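Robots and home automation > Manipulation and grasping

Can an arm at hobby prices handle drinks bottles yet, or should I wait?

Posted by plinth_and_rail
3 answers, 32 votes

I look after the back-of-house side of a small conference space. One of the daily chores is setting out bottled water before meetings and clearing it afterwards. It takes a person most of the early morning when every room is booked. I have a budget of $3400 for a trial and I would like to know whether that buys anything useful.

The job, broken down as far as I can break it down:

Take a small bottle from a tray and stand it on a table.
After the meeting, pick up the bottles that are left, full or part full or empty.
Unopened ones go back to the tray. Opened ones get the cap taken off, the water poured into a sink, and the bottle and cap dropped into separate bins.

The arm would be on a cart which a person pushes from room to room, so I don't need it to drive itself. The two systems I have quotes for are the Sinholm bench arm with the parallel gripper and the Plaltwood kit, which comes in a box and needs assembly. Both vendors say their product "handles household objects." Neither would tell me a success rate on thin plastic bottles.

The bottles are the usual clear kind with a ridged body, and the walls are thin enough that you can dent one with a thumb. Tables are white laminate and the walls are white too. Lighting is dim until someone turns the room on.

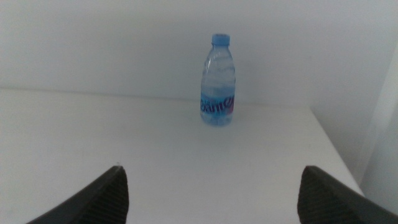

Small Ganten bottle, blue screw cap, on a white tabletop. One upright bottle with clear space around it is the easiest version of the task.

What I would like answered:

Is a clear bottle on a white table a problem for the camera, or is that solved?
Will a two-finger gripper crush a part-full bottle?
Is cap removal realistic with one arm?

I can write simple scripts. I am not going to train a model from nothing. Cycle time matters less than not leaving a puddle on a table ten minutes before a meeting starts.

Posted by Sachiko Kobori
Marked as accepted, 10 comments

I ran bottle handling on a sorting cell for Ditov until November, so most of what follows comes from there. Our bottles were larger than yours but the wall thickness was similar. I'll take your three items in order.

Perception. Clear plastic is still poor for depth cameras. Stereo and structured light both return holes or return the surface behind the bottle. On a white table against a white wall you lose most of the color contrast as well. What saves you is the cap and the label. If both are blue, or any saturated color, a plain color image will find them reliably. Detect the cap, detect the label, draw a line between the two centers, and you have the axis of the bottle. If the line is vertical the bottle is standing. If you know the bottle size you can get distance from the cap width and ignore the depth map completely. We did this for months with an ordinary USB camera and it was the most dependable part of the cell.

It stops working when the cap is missing or someone has peeled the label off. People in meetings peel labels. With neither, you are looking for highlights on the ridges, and the result depends on the lighting. Turn the room lights on before you run and fix the camera exposure. Automatic exposure on a mostly white image will make the bottle darker or lighter from one frame to the next and the detector will drift with it.

A learned segmentation model does better on bare bottles. You can download one that already knows "bottle" and it will find yours most of the time. Expect it to be less exact about the bottom edge than the top.

Grip. A sealed full bottle is stiff because the water has nowhere to go. You can grip it anywhere on the body with moderate force. An opened bottle is a different object. Squeeze it with the cap off and the level rises, and if it was filled near the shoulder it comes out of the neck. An empty one just buckles, and after that the fingers are holding a shape your script does not expect.

Settings that worked for us:

Close to a width and not to a force. Measure the body, subtract 6 mm, stop there. For a smaller bottle I would start with less and increase it until it stops slipping.
Use ribbed or soft pads. Smooth hard fingers need more squeeze for the same hold.
Grip at the label if the label is low on the body, or just under the shoulder. The middle is the weakest part of the wall.
Approach level from the side with the fingers well open. Most of our knocked-over bottles came from one finger touching first, and a light bottle tips before the second finger arrives.
Lift straight up 2 cm, check the camera again, then move.

For opened bottles, grip the neck. There is usually a ring below the cap that two fingers can sit under, and the neck is much stiffer than the body. The catch is that the bottle swings, so slow the arm down.

Cap removal. With one arm, you need a fixture. A V-shaped clamp on the cart holds the body and the wrist turns the cap. Check the wrist rotation limit on both arms you were quoted. If it cannot do a full turn you will have to release and regrip, and each regrip is a chance to miss. A cap that has been opened before comes off easily. A sealed cap takes far more torque and I would not expect a light arm to break it, but by your description you never need to.

Pouring is simpler than people expect if the sink is in a known place. Tip slowly, wait, tip further. Don't try to sense when it is empty. Wait a fixed time that covers a full bottle.

My estimate: standing bottles out on a table is practical now on your budget. Collecting unopened ones is practical. Opened bottles on a table with papers and laptops is not something I would run without a person next to it, and if a person is next to it they could have picked up the bottle. The pour-and-sort part can be done at the cart if the person puts opened bottles into a rack. I would buy for that and leave the table clearing alone for now.

I have not used the Sinholm arm. I have used the Plaltwood kit, and the gripper opens wide enough for a small bottle with little room to spare.

Edit: a comment asks about suction. Vacuum cups on ridged, curved, flexible plastic leak. We tried one on the cap and it held, but it can only lift if the cap is on tight, and you cannot tell that from a picture.

Posted by torque_deficit

Mostly agree with the above. Two things to add.

First, payload. A full small bottle is not heavy, but quoted payloads are often given close to the base or without the gripper. With the arm reaching across a table you may have half of the number left. Ask both vendors for payload at full reach with the gripper fitted. If they can't answer, assume it sags and measure it yourself with a full bottle before you write any code.

Second, the cart. If a person rolls it up to a table by hand, the base is in a different position every time, and the floor is never as flat as you think. You need to find the table again at each stop. Put a printed marker on the cart side of each table or use the table edge. A straight far edge against a wall is easy to pick up in software if there is any difference in brightness between the two surfaces. White on white in a dim room gives you very little, so I would use the marker. Setting a bottle down 5 mm too high is enough to make it land on one side of the base and fall over. Bottles with a rounded bottom are worse for this. Lower until you feel contact through the motor current, then open the fingers slowly.

I disagree on closing to a width only. Bottles that have already been squeezed by a person are out of shape, and a fixed width will miss them. Width with a low current limit as a backstop is safer. Most servo grippers can report current even if the manual hides it.

I put small bottles on a shelf with an Aoki arm, same two-finger layout, ribbed pads. Sealed ones were fine. I gave up on the opened ones.

Posted by gantry_gus

just use cans

Comments on the accepted answer (showing 3 of 10)

plinth_and_rail: Thank you. The rack at the cart had not occurred to me and it changes which parts I need. Do you remember what the V clamp was lined with?

Sachiko Kobori: Neoprene strip, 3 mm, adhesive backed. Replace it when it gets shiny. Line both faces or the bottle will turn with the cap.

torque_deficit: Drill a drain hole in the bottom of the clamp as well.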